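The Warranty Is Not for You

My neighbor Halvard Westerberg bought a Cloma sofa with a fifteen-page warranty. I know the page count because he made me read it at his kitchen table in October, after the middle seat had sunk and the company had told him to go away.

The letter was polite. It said the seat showed "normal softening and surface relaxation." Cloma covers defects. It doesn't cover comfort, appearance, or anything that "may develop through ordinary use," and ordinary use is the only kind Halvard has ever put a sofa through. He paid $3000 for it. The protection plan was extra.

I have been suspicious of furniture warranties for a long time, and his did nothing to cure me. The words "lifetime frame guarantee" were on the tag in letters you could read from the parking lot. Frames hardly ever fail. I've hauled some ugly couches to the curb over the years and every one of them had a frame that could have gone another decade. What went was the foam, and the foam on Halvard's sofa is covered for 2 years, with exclusions. 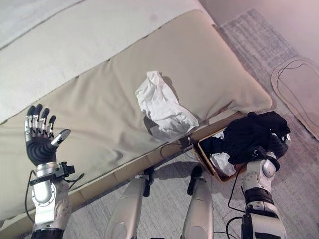 Foam is where the money gets saved, and the buyer has no way to check. A salesman will press the seat with his palm and let it spring back, and you'll nod, and neither of you has learned a thing about how it will feel three winters from now. Looks don't help much either. A big beige cushion with faint wrinkles and a few shallow creases could be new or could be years old, and a claims office can call those creases whatever it likes. Mostly it likes "character."

I put this to Rafferty Marchetti, who sold furniture at Rosenthal for 8 years and now sells boats. He defended the plans, up to a point. Some customers do get a stain cleaned, he said, and some get a new zipper. Then I asked if he had ever bought one for his own living room and he started telling me about outboard motors.

The usual advice is to read the fine print before you sign. Fine, but who is supposed to do that standing in a showroom with two tired kids and a delivery slot about to close? And suppose you do read it. You can't cross out a line and hand it back.

I'd rather see the foam density printed on the price tag, next to the fabric, and one plain sentence saying how far a seat may sink before the store has to replace the filling. Stores will say that's too complicated for shoppers – the same shoppers they expect to follow fifteen pages of exclusions.

Halvard has put a folded blanket under the middle seat. He tells me he's still waiting to hear about his second appeal.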